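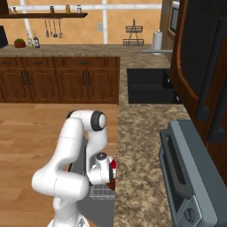 A reader of the last version of this sheet asked whether the simulator section could be dropped for small changes, on the grounds that a new gripper pad or a different cable clip doesn't alter the model. The section stays, but it is shorter now, and the item on joint limits can be carried over from the previous inspection if no link or mount has been touched.

**Arm inspection, shared workshop, Drokstead**
Date: 2021-04-01
Machine: white bench arm, Pedau controller, Ortuño parallel gripper
Task set: dish rack pick and place
Result: passed with two open items, low speed only

Mark each line `[x]` done, `[ ]` open, or `[-]` does not apply. Comments go under the line they belong to. Leave old comments in until the item is closed.

## A. Simulator, before power

- [x] Kitchen scene loads with the current arm model
- [x] Base position in the scene matches the base plate on the bench
 - Measured from the front edge of the bench. The old figure was to the center of the plate, the new one is to the bolt line. Use the bolt line.
- [x] Rack, counter and sink have collision turned on
 - The wire rack was visual only in the last build. The planner went straight through the rods and reported a clean path. Check this by driving the gripper down into the rack on purpose and watching for the contact warning.
- [x] Toaster oven and tall cabinet on the right have collision turned on
- [x] Joint limits in the model are the same as in the controller file
 - Carried over.
- [ ] Cable bundle included in the model
 - Open. The model has bare links and the real arm has a bundle strapped along the outside of the elbow. Until this is fixed, treat any path that folds the elbow tight as unchecked.
- [x] Full task run in simulation with no contact warning
 - Approach from above only. The side approach still clips the front of the rack now and then and is disabled.

## B. Base and bench

- [x] Base bolts tight, paint marks lined up
- [x] Bench feet locked
- [x] Nothing stored under the bench that blocks the power switch
 - Offcuts had been pushed in there. Moved to the scrap bin.
- [x] Floor tape visible on every open side
 - The tape is set 400 mm outside the farthest point the gripper can reach. It had worn through at the corner by the lathe and has been replaced.
- [x] Fixed rack clamped to the bench
 - A rack that slides is worse than no rack. Two clamps, one at each end, handles pointing down.

## C. Arm and joints

- [x] Joint caps seated, no gap under the rim
- [x] No play at the base, shoulder or elbow with power off and brakes on
 - Push by hand at the gripper, gently, in both directions. The wrist has a little give, same as last time. It has not grown.
- [x] Links free of cracks at the screw holes
 - The printed cover on the upper link has a whitened spot near one screw. It is a cover and carries no load. Look again next time.
- [x] Brakes hold when power is cut
 - Arm held out level, power off, watched for 60 seconds. No sag that could be seen against the square.
- [-] Belt tension
 - Not fitted on this version.

## D. Wiring and supply

- [x] Kukham supply cover closed, vent clear
- [x] Strain relief on every cable leaving the base
- [x] Cable bundle has slack at full reach and does not catch at full fold
 - It catches slightly on the cap screw when the elbow folds all the way. A fold limit has been set in the controller and this line is passed on that basis. If the limit is removed, the line goes back to open.
- [ ] Spare connector at the wrist capped
 - Open. Tape is on it for now. A proper cap is on order.
- [x] Ground lead checked with the meter, base plate to supply case

## E. Gripper

- [x] Fingers close evenly and meet at the tips
- [x] Pads glued down, no lifted corners
 - Left pad was replaced at this inspection. Let the glue cure overnight before the first lift — the last one slid off after an hour.
- [x] Grip force at the low setting
 - The low setting is 2 on the Ortuño dial. Do not turn it up to fix a dropped part. A dropped part is usually a bad approach height.
- [x] Gripper holds its position on power loss
- [x] Only soft or plastic test items in the bin
 - Glass and china stay out until the side approach is working. Somebody had put a mug in. It is back in the tea area.

## F. Stops and limits

- [x] Main stop button cuts motion at full test speed
- [x] Second stop button, on the long lead, does the same
 - The long lead had been coiled and hung on the wall. It must be in the operator's reach during any run, so it now hooks over the rail on the operator side.
- [x] Arm does not restart when the stop is released
- [x] Speed cap set to 30 percent in the controller file and write protected
 - Read it back after a power cycle. The Pedau board will accept a new cap and show it on screen without saving it.
- [x] Soft limits tested on each joint, slow, one at a time

## G. First run after inspection

- [x] Empty run, no item in the gripper, operator's hand on the stop
- [x] Run with a plastic item, one pick, one place
 - First place landed high on the rack and the item tipped over. Rack height in the scene was taken without the clamps. Corrected in the scene file, simulation run again, second try good.
- [x] Log saved with the inspection date in the file name
- [x] Sign on the bench turned to "Low speed only"

## Open items

| Item | What is needed | Until then |
|---|---|---|
| A, cable bundle | Add a simple shape to the model for the bundle at the elbow | Fold limit stays on |
| D, spare connector | Fit cap | Tape, checked before each session |

## Comments added after the run

The question of guarding came up again. Tape and a speed cap are enough for supervised runs by people who have done the bench induction. They are not enough for leaving the arm running while the room is in general use, and the unattended mode in the controller menu stays locked. A clear panel on the walkway side has been priced but not ordered.

If you change the scene file, put a line in the change log saying which object moved and which way. The file in the shared folder had been edited with no note, and the sink was slightly off from where the bench cutout is. It took most of an evening to find.

Next inspection is due after the bundle has been added to the model, or at the end of April, whichever comes first. Bring the meter back to the drawer when you are done with section D.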